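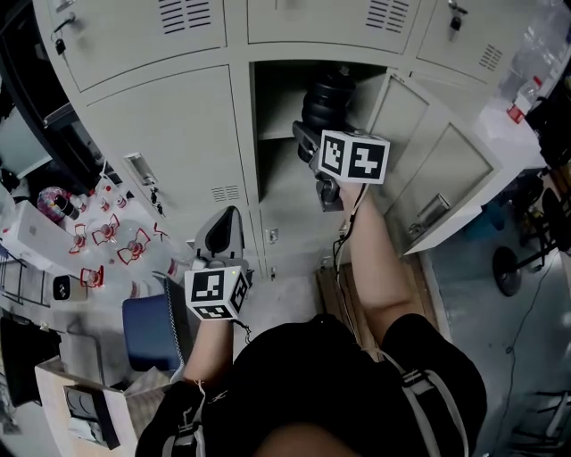

April 8, 2025

The results for the well came back. The nitrate number is fine but the arsenic is 13, and the limit is 10, so we are over. I read the sheet twice in the hall at work before I put my bag away. There is a bank of metal lockers there, and one of the compartments was open with a black ribbed thing inside it, rounded rings stacked one on top of the other, and I stood looking at that while I tried to remember what the units were. Micrograms per liter. I had to look it up on my phone.

Called the county at lunch. The woman was nice enough but she said what I expected, which is that private wells are the owner's business and they don't regulate them. If we were on the Weltow line it would be the utility's problem and they would have to send everybody a letter. The line stops at the Baldursdóttir place, less than a mile down the road. She said to test again before spending money, and to take the sample from the tap at the pressure tank and not from the kitchen. I took the March one from the kitchen.

Dagný Fogh came by after supper with her own sheet. Hers was 3. Her well is 116 feet and ours is deeper, but she doesn't know if that has anything to do with it and neither do I. She thinks the state should pay for testing all of Wundum Road. There was a bill for it last year and it died. She wants me to come with her to the hearing on the new one and bring my numbers. I said I would come but I didn't promise to speak.

Got a price from Clunex for a system on the whole house: $2,000, not counting the plumber. The man on the phone wanted to set up the visit right then. I told him I was waiting on a second test. A filter under the kitchen sink would be a lot less and would take care of drinking and cooking. From what I read, arsenic in the shower is not much of a worry at this level. Boiling makes it worse. I didn't know that, and I have been boiling water for tea every day for years in this house.

Bought six jugs of water on the way home and put them by the stove. The dog is getting it too. Rinsed the lettuce from the tap without thinking and then rinsed it over again from a jug.

Need to call the lab in the morning for another bottle, find the paper from when the well was drilled (blue folder, or the box in the closet), and ask the county if they have old results for this road.

Rain since four. Left the truck window down.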